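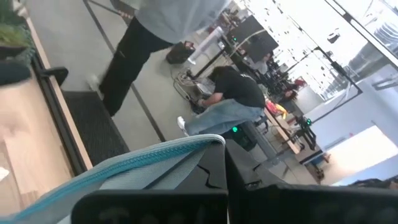
A stall that never reached the log

The fault at Anby's handling laboratory was first reported as a dropped part. An arm fitted with a two-finger gripper had been folding and stacking zipped fabric pouches for most of a shift when it stopped closing fully. The controller recorded a completed grasp each time. Over the run it logged 206 grasps, of which 141 were sound by the later count. In the remainder the fingers had stalled on the zip and the software had read the stall as contact with cloth.

Mesh fabric with a zip along one edge is awkward to grip. The cloth compresses under very little force, while the teeth and the piping beside them do not compress at all. A finger that lands on the zip meets its force limit several millimetres early. On the Flisero controller the limit and the position were checked in separate routines, and only the force routine could raise an alarm. It had no lower bound on travel.

Victor Lema, who maintains the cells, found the error by hand. He cut power to the arm, moved the fingers with the release lever and compared the reading with a feeler gauge. The encoder was correct to within 2 millimetres. "The sensor was telling us the truth and we were asking it the wrong thing," he says.

The safety question came later. With a pouch trapped by its zip, the arm carried on to the stacking position at full speed. On four occasions the pouch swung wide of its programmed path. The exclusion zone had been calculated for the bare gripper plus a folded item, with no allowance for one hanging open. No injury was recorded.

Wanda Delacroix, who reviewed the incident for Pavliuk, wrote in her report of 06/03/2019 that the zone should be set from the longest dimension of the load. She also asked for cables to be kept outside that distance, as a snagged lead could pull equipment over without tripping the stop circuit.

Anby has adopted both points. The grasp check now compares force with finger travel and halts the arm if they disagree. Cycle time has risen slightly. The Brorkier grippers in the other cells use the same controller and were due for the change in October.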